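Monday, before supper

Went to Zallance for eggs again. Six dollars, and the carton had a cracked one glued to the bottom, which I found when I got home and tried to lift it out. I should have opened the lid in the store. I always tell other people to open the lid.

Alby McPhee has been after me for weeks to stop using cartons altogether. He says a hard plastic tray is the way to go, that you move the eggs over as soon as you get in the door and never lose another one. I don't see it. Every time you move an egg you have a chance to drop it, and moving a whole batch by hand from one holder to another seems to me like a lot of chances. He also says they keep longer in a tray. Longer than what? He's never kept track, I asked him.

The Dultari catalog has them for more than I'd like to pay and claims 300 washes without fading. Who washed it 300 times? I would like to meet that person. I wash mine when something leaks, so the color ought to outlast me.

Anyway I gave in. The tray is pink, and I mean pink, the shade of gum from a machine. They didn't have white. Filled it after lunch on the table and I will admit every egg found a seat, three across and five deep, with none left over and no gaps. The little peaks between the cups come up higher than I thought they would. I still don't trust it on the fridge shelf, where anything can slide if you yank the door.
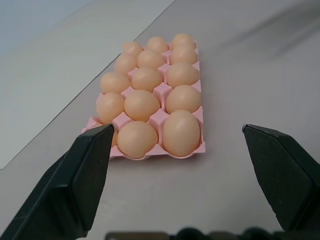
Custódio Leitão told me on the phone that I've got it all backward, the tray is fine and it's the fridge door that kills eggs, and he has kept his on the bottom shelf at the back for years and lost 2, both of them his own fault for reaching over with a jar of pickles. Also that I should stop buying at Zallance. He may be right about Zallance.

So, bottom shelf for now, with the pickles moved up. I'll give it until the end of January. Need butter, dish soap, and a bulb for the stove hood.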